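Valerian tincture gone cloudy, still ok to take?

Beatriz Matos
2019-05-28

Hi all, bought a bottle of valerian root tincture from Clonmont back in October, the 200 mL one, been in the kitchen cupboard above the kettle. Went to use it last night and theres a haze through it and a bit of brown sludge down the bottom. Smells the same (awful). Batch number on the bottom is 2229 if anyone has the same one. Label says shake before use, nothing about sediment. Do I chuck it? Wasn't cheap.

Also would the colour be darker than when I got it? Put a few drops on a white saucer and it looked like strong tea. Can't remember what it was before. 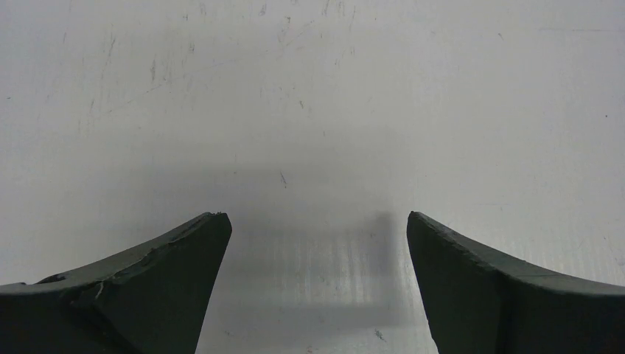 Pale grey, semi-gloss

Also also, I take magnesium at night, 2 tablets. Any problem having them together? Thanks in advance.

Selina Trummer

Sediment is pretty normal with root tinctures, plant bits and tannins drop out over time. Shake it, see if it goes back in. If it's made with alcohol it should keep for years so check the label for the percentage. If it's a glycerine one thats different, they go off a lot sooner once opened, I'd bin it.

Cupboard above a kettle is a bad spot though. Warm and steamy. Move it somewhere cool and dark, lid on tight. Mine live in the laundry cupboard.

Things that would make me throw it regardless: fuzzy stuff on top, sour or vinegary smell, fizz when you open it, past the expiry. Email the maker with the batch number, they should be able to tell you if other people have had the same thing.

Magnesium I can't say, ask your pharmacist, takes them a minute. Tell them about anything else you're on, specially sleeping tablets or antidepressants.

Samer Srour

had this with one from Carrillo, poured it through a coffee filter and took it for another 4 months, was fine

Ottilie Ruchti

Wouldn't filter it myself, you lose some of what you paid for. Agree with Selina on the pharmacist. And go easy on it if you're driving early, it leaves me groggy well into the morning. I switched to the dried root as a tea, tastes worse but it's cheaper and you can see what your getting.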